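Bookkeeping for Small Shops
Unit 2: Petty cash
Instructor: Janelle Salazar

Petty cash is a small, fixed sum kept on hand for purchases too minor to run through the bank. Stamps, tape, parking and a box of pens are the usual ones. The method we use in this course is the imprest system. The fund starts at a set amount and is always topped back up to that same amount.

Terms to know: float, voucher, custodian, replenishment, over and short.
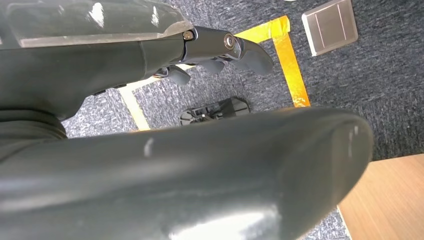

Each time money leaves the fund, the custodian fills out a voucher with the date, the amount, the account to be charged and a signature. The receipt is stapled to the back. At any moment, cash plus vouchers should equal the float.

Worked case. Elalmont, a stationery shop, keeps a float of $200. At the end of June the vouchers come to $126 and the cash on hand is $72. Together that makes $198, so the fund is $2 short. The replenishment check is written for $128. Debit the expense accounts for $126, debit Cash Over and Short for $2, and credit Cash in Bank for $128.

The Petty Cash account itself is not touched in this entry. It changes only when the size of the float changes.

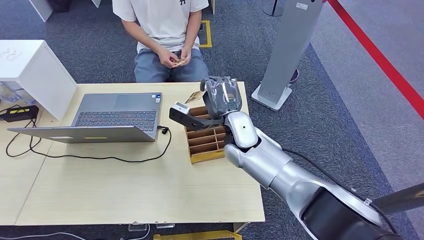
Who should hold the petty cash?
One person, and preferably someone who does not also record the entries in the ledger.

Surprise counts should be done by a second person, with the custodian present. Both sign the count sheet.

For next class: read chapter 7 and do the Dridow problem on page 26. Turn in the journal entry and the count sheet together.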